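Running a Regional Drag Strip on a Small Budget: The Case of Istdale
Student project report, Motorsport Studies, final version

1. Purpose of the project
The project examined how a small eighth-mile drag strip schedules its race program, and whether the current order of classes leaves enough time for track preparation. The strip at Istdale was selected for its mixed program of street cars, junior dragsters and motorcycles.

2. Method
Run sheets from 11 meetings were studied, beginning with the February test session. For each meeting the following were recorded: the time of the first pair, the length of each stoppage, and the stated reason for it. Timing slips were obtained from the strip office. Entries in the Brokeo Bracket Series were treated separately, as that series sets its own rules for staging.

3. Findings
Oil and coolant spills were the most common reason for a stoppage. The average cleanup took 21 minutes. Meetings at which the street class ran first lost more time than those that opened with motorcycles. The longest stoppage, at the Tekleab Cup, lasted 36 minutes and caused the final round to be run under lights.
Lane choice had little effect on results. Drivers nevertheless preferred the left lane when given the option, and several mentioned a bump near the finish line in the right lane.

4. Recommendations
The street class should be moved to the second session. A short inspection for leaks should be carried out in the staging lanes before each round. The strip should also keep a written record of every surface treatment, which it does not do at present.

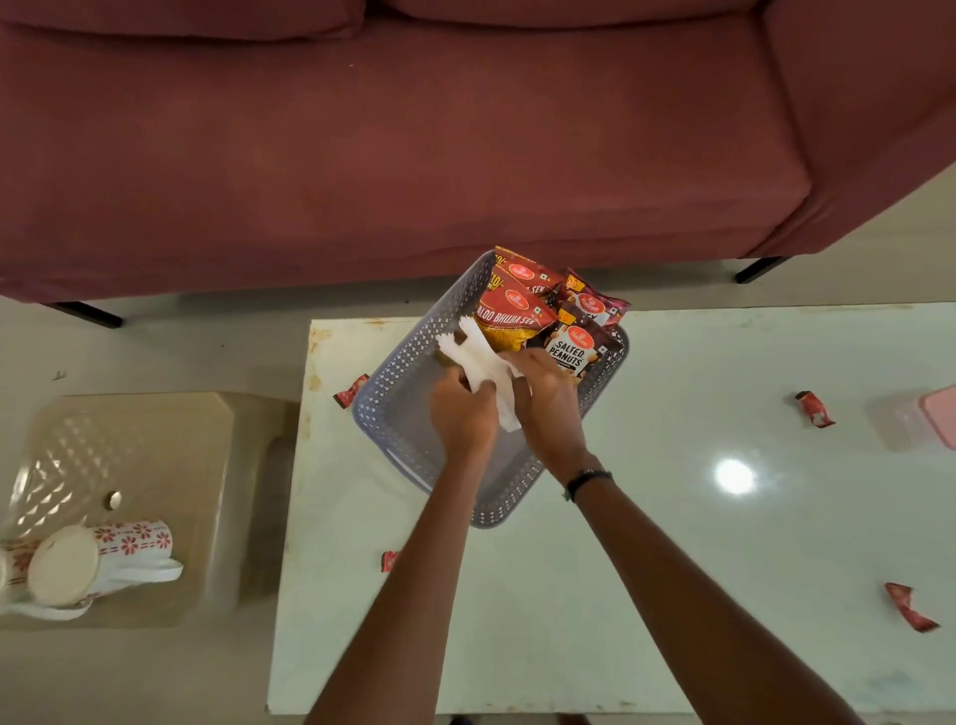
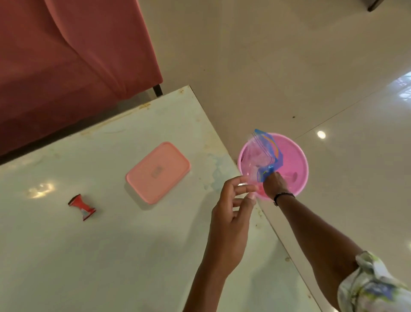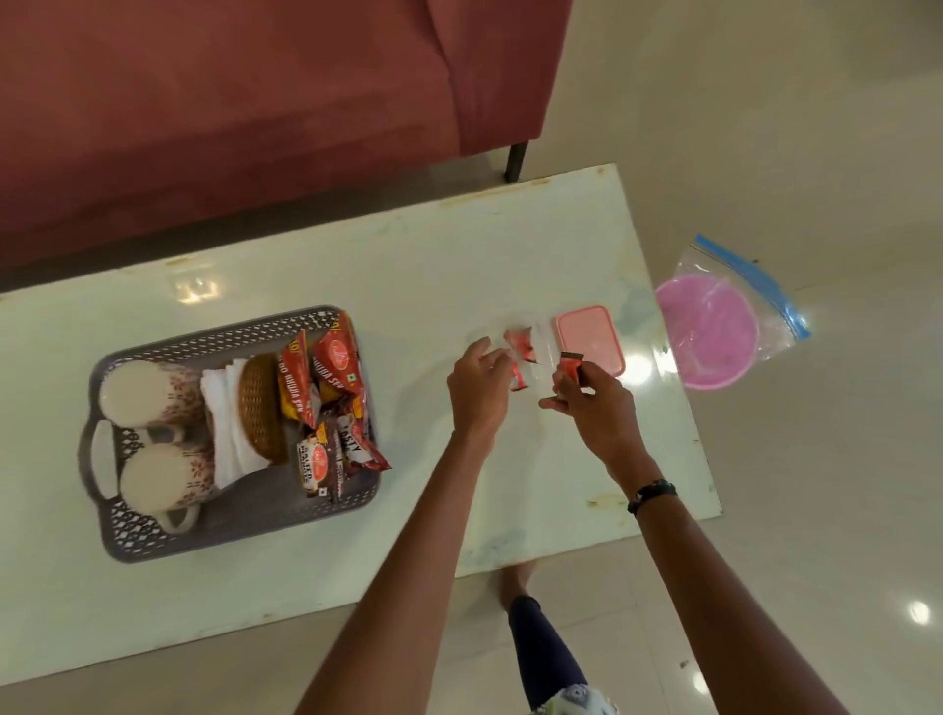

The sofa and the white-topped table.

Rasus
Student author, Motorsport Studies

5. Limits of the study
All run sheets came from one strip, and wet-weather meetings were left out. Air temperature was not recorded on 2 of the sheets, so its effect on elapsed times could not be assessed. The full stoppage table is attached as Appendix A.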